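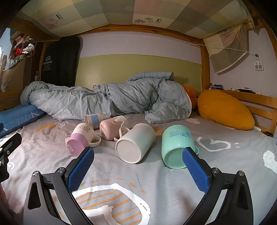 Mugs on the bed, back bedroom.

Support > Heating > Closed tickets > Cold radiator after basement conversion

Property: Trinthorpe, two-storey with finished basement
Controller: Skesico, 2 zones
Opened: November 2022

Back bedroom radiator stays cold when the basement zone is on. Basement reaches 17 degrees with no trouble. Bled the radiator, no air. Valve pin moves freely.
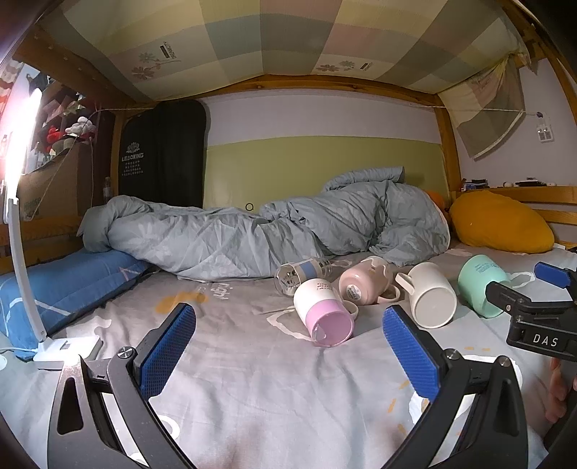

Checked the pump next – running on setting 2, no noise. Lockshield on the basement loop was fully open and taking most of the flow. Closed it down to one turn and left the system on for over 13 minutes. Bedroom pipe warm at both ends. Ticket closed.

Comments

Same fault at our place in Fumness. Balancing fixed it.

Does the Lorente valve need the same setting?
 
Recent tickets
Basement thermostat reads low
Boiler pressure drops overnight
Damp patch behind new plasterboard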